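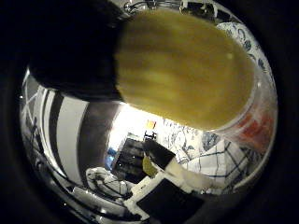
Quick one before I forget what I did. Wrist camera comparison, part two. Védís Bisgaard asked me which of the two cameras I'd keep and I wrote her a reply that got so long I'm just putting it here.

So. Camera one is the Mitance, fisheye lens, tiny. Camera two is the Vatgate, normal lens, nicer color, twice the weight with its bracket. Both bolted to the wrist, same mount, same spot, same soft fingers from Pratell. Cabled back to the same little computer. Ran the same pick list on each – cups, sponges, folded cloth, a tape roll.

Mitance first. The view is a circle with black all around it and everything in it bends. Stripes bow outward. Checks on a cloth go curvy near the rim. I thought I'd hate it. After an hour I stopped noticing, which I did not expect, and I drive a lot better when I can see what's off to the side of the wrist.

Bad part: anything right up against the lens turns into a big soft blob. In the worst case it eats most of the top half and you're steering by the curved strip that's left underneath. Focus is fixed. There's a tiny ring you can turn with tweezers but I turned it the wrong way once and lost the evening. Not touching it agian.

Other bad part, exposure. One bright patch in the middle and it washes out, while the corners of the room go to black. The auto setting meters on I don't know what. Manual is better but then you have to redo it when the sun moves. I ended up with a fixed setting and the blinds down.

Cable is good though. Thin, flexible, stays out of the way of the wrist joint. Small thing but I've broken two cables on the old setup so I care.

Vatgate. Lovely picture. Straight lines stay straight, colors look like colors, you can read a label. And I kept missing things. Cup just to the left of the fingers, not in view, bump, over it goes. You have to back the arm off, look, come in again. Every pick gets slower and I get grumpier. Also the bracket sticks out and I caught it on the table edge, so now it has a scrape and so does the table.

Latency I couldn't tell apart by feel. Logged it anyway, forgot to sync the clocks, numbers are useless. Next time.

Frames saved, for anyone who asks: 3,781 on the Mitance, 3,060 on the Vatgate. Not a fair match, I cut the second run short when the bracket came lose.

Calibration – the fisheye one took ages. Checkerboard kept failing near the rim and I had to hold it at silly angles. The normal lens was done before my coffee was. If you need real measurements off the picture, that matters. I mostly don't, I mostly need to see the fingers and what's next to them.

Keeping the Mitance on the wrist. Vatgate goes on a pole off to the side, where the weight doesn't matter and the nice color is some use. Brynjólfsdóttir sell a slimmer bracket and I might order one, but not before December, budget's gone.

Védís wants to know if the fisheye is ok with the stiffer fingers. Haven't tried. Need to reprint the adapter first, the holes are off by a hair and I've been forcing the screws in, don't do that. Will post when it's on.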